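Home | News | Worship | Learning | Community | Giving | Contact

Interfaith Council Newsletter: Items for September

Shared Days of Fasting: A Note to Member Congregations 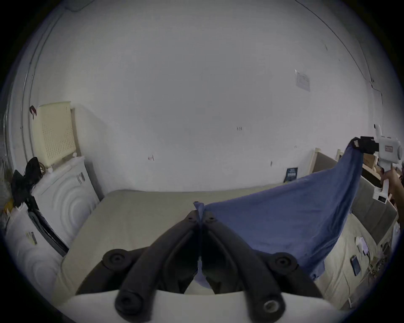
The Tikberg Interfaith Council has received a number of inquiries in recent months on the subject of fasting. Several member congregations keep fasts that will overlap or fall close together in the coming year, and some of them have asked whether the Council intends to issue common guidance. The Council does not set religious practice for any of its members and has no wish to do so. It can, however, describe how the various communities approach the matter and set out the practical arrangements that have been agreed for the use of shared buildings.

Fasting is found in nearly every tradition represented on the Council, but the word does not mean the same thing in each. For Muslims, the fast of Ramadan runs from dawn to sunset and covers both food and drink. For Jews, Yom Kippur is kept from evening to evening, also without food or water. Orthodox Christians observe long seasons in which meat, dairy and certain other foods are set aside, while Catholics keep Ash Wednesday and Good Friday with one full meal and two smaller ones. Many Hindu families fast on particular days of the lunar month, and the rules differ from household to household. Members of the Baha'i community fast for a period in March, from sunrise to sunset.

Every one of these traditions makes allowance for those who cannot fast safely. The details vary, and a person who is ill, pregnant, elderly or dependent on regular medication should speak first with a doctor and then with the clergy or teachers of his or her own community. The Council asks congregations to repeat this message from the pulpit or at announcements. Some people feel ashamed to ask for an exemption and go without food when their own tradition does not require it of them.

A second matter concerns the evening meal. The Garrido Hall has for some years been made available to any member congregation wishing to break a fast together. The hall seats 300, and last year it was full on four evenings. Congregations that expect a larger attendance should consider the Fetar Center, which can accommodate 800 and has separate washing facilities on the ground floor. Bookings for both buildings are handled through the Council office, Room 2111, between 9:00 a.m. and 3:00 p.m. Requests made directly to the buildings will be passed back to the office and may be delayed as a result.

Congregations using either kitchen are reminded that the two preparation areas are kept apart. The east side is reserved for meat and the west side is free of meat and fish at all times. Alcohol may not be brought into either kitchen, including for cooking. Communities that require supervised preparation should bring food already prepared and sealed. Outside caterers are welcome if the office has been told which firm will attend.

The question of open invitations was discussed at length at the last meeting. It has become common for a congregation breaking its fast to invite neighbors of other faiths, and the Council is glad of it. Two points were raised. Guests should be told in advance whether prayers will be held before or after the meal, and whether they are expected to stand, sit or wait in another room. Hosts, for their part, should not ask guests to take part in worship, and should make clear that remaining silent is entirely acceptable. The short leaflet on visiting another house of worship has been revised to include these points, and copies are available from the office.

Schools have also written to the Council. Head teachers in the Kemia district wish to know how to support pupils who are fasting, particularly during sports and examinations. The Council has replied that younger children are not generally obliged to fast, that older pupils often choose to do so, and that a quiet room at lunchtime is appreciated. Parents should inform the school in writing if a child is to be excused from physical activity. A fuller letter will be sent to all schools in the district before the winter term.

Finally, the Council wishes to say a word on the giving of alms, which accompanies fasting in many of our communities. Donations of dry goods may be left at the Fetar Center whenever the building is open. Gifts of money should go through each congregation's own channels. The Council does not collect funds on behalf of its members, and anyone approached at the door by a person claiming to do so should contact the office.

Corrections to the list of observances should reach the office before the next issue goes to print.

Comments (3)

Thank you for including the part on medication. My mother is diabetic and it took two years and a very patient priest to persuade her.

Is the west kitchen free of eggs as well? Our group does not use them and the notice on the door only mentions meat and fish.

Please could the revised leaflet be put out in larger print. The old one was very hard to read.

Recent items
Changes to Parking at the Garrido Hall
Choirs Invited to the Winter Evening of Sacred Music
Hospital Visiting: Notes for Clergy and Lay Visitors
Report from the Kemia Study Circle
Care of Older Burial Grounds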